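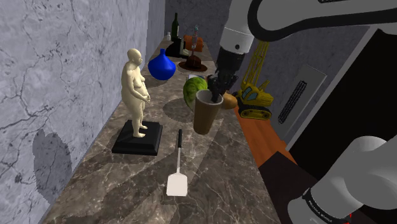 Groranham's robotics club meets on the second floor of the old science wing, past the music rooms, and I heard my visit before I saw it. Two clarinets, a lot of laughing, and then a cheer from behind a propped-open door with a paper sign on it: MARAR TEAM, COME IN, WATCH THE CABLES.

I'd been meaning to get over there since last November, when a parent in our own club at Gramau told me the Groranham kids were doing all their manipulation work in simulation and loving it. We've got 30 students and one small arm that spends half its life waiting for parts, so you can imagine I was interested!

Anitha Kotian runs the club. She teaches physics during the day and had saved me a chair next to the radiator, plus a very good samosa. The group that afternoon was getting ready for the Marar Challenge, the regional contest where every team gets the same simulated arm and the same set of tabletop tasks. You don't build anything. You write the code that decides where the arm goes and when it grips, and then the organizers run it on layouts you've never seen.

The one they had up on the big screen was the cup task. Stone counter, a Franka arm over a brown cup, and then all the stuff the layout generator likes to throw in: a cabbage-looking thing right behind the cup, a spatula, a blue vase, a hat, a yellow toy crane, a statue with its hands on its belly. The students call the statue "Coach." Coach gets blamed for a lot.

What I hadn't understood until I sat with them is how much of the work is about the clutter. A sophomore walked me through her approach code, which picks a direction for the gripper to come down from and throws out any path that passes too close to a neighbor. With the cabbage tucked in that tight, she was losing most of her options from behind, so she'd written a second pass that rotates the wrist and tries again. She had two versions of it open and was arguing (cheerfully) with her partner over which one to keep. I'd have picked the shorter one. They picked the longer one, and I think they were right.

Testing is where simulation really wins you over. They queue up 1,000 layouts before they go home, and the next day there's a spreadsheet with the failures sorted by type. Tipped cup, missed rim, bumped neighbor, ran out of time. Anitha makes every pair pick 6 failures and watch them all the way through at half speed before they're allowed to change a line of code. I'm stealing that. Our kids change the code first and watch later, and I'm no better.

The computers are nothing fancy, by the way. The club has two desktops that came through a Melteck equipment grant, and everyone else writes on school laptops and sends jobs over. There's a sign-up sheet taped to the side of one monitor — pencil only, after some sort of incident with a marker.

I asked a few of them if they missed having a real robot. One boy said yes, right away, no hesitation. His partner said she liked being able to wreck things forty times before dinner. Anitha would like both, and she's talking to the community college about an afternoon on their arm once the contest is over. I offered ours, if the parts ever come.

I stayed until 5:30, well past when I'd said I would leave, because the longer version of the wrist code was running and we all wanted to see the numbers. Still going when I had to catch my bus. Anitha has promised to email me the spreadsheet.

For anyone at Gramau who'd like to come along next time, there's room for four in my car, and they've said we can bring our laptops and try a practice layout. Bring a charger. There are not enough outlets on that side of the room.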